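Levville refill scheme to add pouches from March

Shops in the town centre will start taking back empty spout pouches next month as part of a wider change to household recycling.
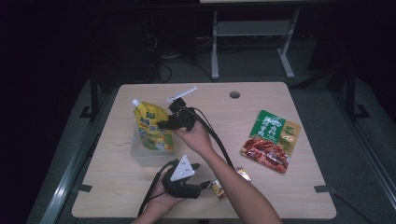
What is changing

Households in Levville will be able to hand in empty spout pouches at shops and at the Geerts Road recycling centre from the start of March. The pouches, which are sold filled with washing liquid, hand soap, baby food and sauces, currently have to go in the general waste bin.

The council agreed the change at its last meeting. It will run for a year, after which councillors will decide whether to keep it going, extend it to kerbside collections or drop it.

Collection points will be set up at 20 places to begin with. Most are supermarkets and corner shops, but the list also includes the library, both leisure centres and the community hall in Zandarden, the village on the eastern side of the district. Each will have a grey bin with a purple lid.

Pouches of any size up to two litres will be accepted. Screw caps should be left on. Residents are asked to squeeze out what is left inside, rinse the pouch once with cold water and let it drain before bringing it in. Labels do not need to be removed.

Crisp packets, pet food sachets without a spout and coffee bags will not be taken. The council said these are made in a different way and would have to be picked out by hand at the sorting plant.

Why pouches are difficult

Spout pouches use much less plastic than a bottle holding the same amount, and they take up less room in lorries and on shelves. The trouble comes when they are empty. The walls are usually made of several thin layers stuck together, often of different plastics and sometimes with a layer of foil, and the spout and cap are made of a harder plastic again.

Ordinary sorting lines are built for bottles, tubs and trays. Flat, light items tend to be carried along with the paper, where they spoil the bales, or get wrapped round the moving parts. The Levville plant had to stop its line 50 times last year to clear soft plastic, according to a report put before councillors.

Pouches handed in under the new scheme will not go through that line. They will be kept apart from the start and sent by road to Teltis, a plastics firm that shreds and washes soft packaging and presses it into boards. The boards are used for fencing, planters and the undersides of park benches.

Teltis has agreed to take the pouches without charge for the first year, provided that no more than a small share of each load is made up of other items. If loads are too mixed they will be sent back, and the council would have to pay for the return journey.

Smaller trial

The decision follows a trial in Zandarden last autumn, when a single bin was placed in the entrance of the community hall. The council had expected it to be emptied once a month, but it was filling up every week by the end of the trial.

In all, 799 items were put in the bin. Of those, 700 were spout pouches of a kind that Teltis could use. The rest were mainly pet food sachets and crisp packets, along with a few drinks cartons. The council said the signs on the new bins had been redrawn as a result, with larger pictures and fewer words.

Some people who used the Zandarden bin asked for a place to rinse pouches at the hall. That has been ruled out, as there is no drain near the entrance. Others said the opening was too narrow for the larger refill packs, and the slot on the new bins has been made wider.

Refill shops

Several shops in Levville already sell loose washing-up liquid and laundry liquid, and three of them will host a collection bin. The council is also asking them to let customers refill a clean pouch at the counter, where the spout is wide enough.

Not all of the traders are keen. In comments sent to the council, one shop said a soft pouch is harder to weigh and fill than a bottle and tends to fall over unless it is stood in a tub or jug. Another was worried about people bringing in pouches that had held food and asking for them to be filled with cleaning products. The council has told shops that they can refuse any container they are not happy with, and that food pouches should never be used for cleaning products.

A short guide for shops will be sent out before the scheme begins. It will cover where the bins should stand, how often they will be emptied and what to do if one is full.

Cost

The bins, signs and weekly collection will be paid for out of the existing waste budget. Part of the cost will be met by money left over from the garden waste service, which was used less than expected last year. Council tax will not be affected.

A second vehicle will not be needed. The crew that empties the battery and small electrical bins already stops at most of the sites and will pick up the pouches on the same round. Zandarden will be visited on a separate run in the afternoon.

Opposition councillors supported the plan but asked for figures on how much is collected to be published every three months. They also wanted to know what would happen if Teltis began to charge. Officers said the agreement could be ended by either side with eight weeks' notice, and that no other buyer had been approached so far.

Kerbside collections

There are no plans at present to take pouches from the doorstep. Blue bins and boxes put out with pouches in them will still be emptied, but crews may leave a card asking for them to be taken to a collection point next time.

The full list of sites will be posted on the council's website and on the noticeboard at the library. Residents who cannot get to a collection point can carry on putting empty pouches in the general waste.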